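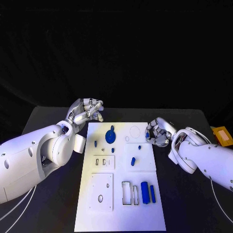
Saturday, March 21, 2026

Gear board, layout notes. Carried on from the sheet Ermanno left in the folder.

The white board stays. I had wanted to swap it for the gray one from Westuslow, but the blue parts read well against white and the outlines can be drawn straight on it with a fine black marker. On gray tabletop the board edges are also easy to find when squaring it up.

Current arrangement: gear disc at upper left, short peg upright at its rim, small pegs standing to the left and to the lower right. Two circle outlines at upper right, the smaller one just below and left of the larger. Both outlines were empty at the start of the session and go back to empty at the end of it. The blue block is a loose part and has no outline of its own yet.

Outlines. Noemi measured the larger one against the disc and gets 2 mm of clearance all the way round. Fine for placing by eye, too generous if we ever want the hub to line up with a hole. Leave it for now. The marker line itself wears off after nearly 18 wipes with alcohol, so wipe with a damp cloth only and redraw on Mondays.

Pegs. The printed ones from the Trasik batch lean a little when stood on end. Checked the bases on the surface plate and two were crowned. Sanded flat on 400 paper, three passes, and they now stand without rocking. Osvaldo thinks the first layer was squashed too hard and will reprint with a wider foot. Same blue filament if there is enough left on the spool; otherwise wait for the Pellegrini order.

Fastener. The small gray one keeps ending up between the pegs and gets swept off with the cloth. It should have a place on the board. Suggest a shallow 8 mm recess below the disc, or a third outline if Kwesi does not want the board drilled. I have no strong view. Spares are in the drawer marked Skarncombe.

Board position. Tape corners on the tabletop are lifting. Replaced with thinner tape and rubbed down the edges. Distance from the near edge of the board to the near edge of the table is 132 mm, to be checked before each session and written in the log – last week it had drifted and no one had noted when.

Open items:
Reprint pegs (Osvaldo)
Recess or outline for the fastener (ask Kwesi)
Decide whether the block needs a square outline
Fresh black marker, fine tip
Lint on the black backdrop, go over it with the roller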